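By January the robotics club at Westerberg had outgrown the chemistry room and moved, wires and all, down the hall to a space the students promptly named Skerex. Ragnvald Boström, who has taught shop here longer than he cares to say, keeps the kettle going and mostly lets them argue.

The task this term sounds easy enough until you try it: get the arm to pick up ordinary things and put them where they belong, using a basket, a table and a lot of patience. The Sutside meet allows nine tries per team, and the kids have practiced roughly 200 times – some evenings well past supper!

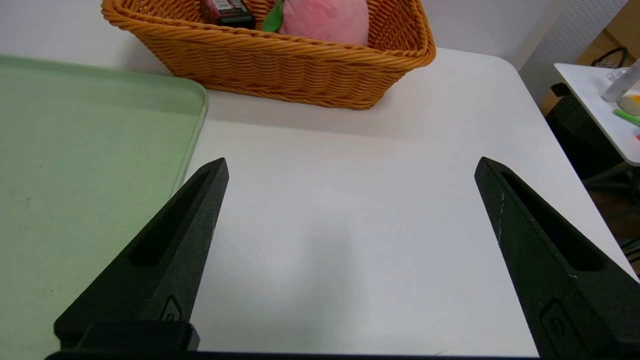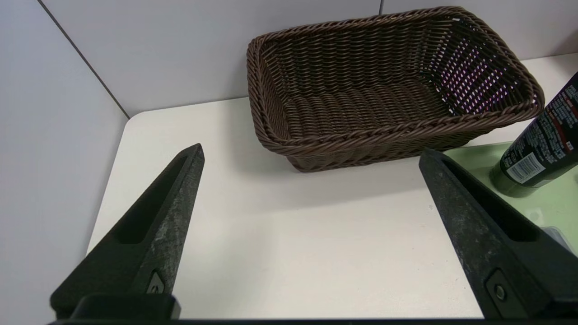

Gripper open, basket on the table: two views from the club's practice setup.

Boström likes the slow days best, when somebody changes one number and the whole room leans in to watch. "They used to ask me what went wrong," he says. "Now they tell me – and at some length."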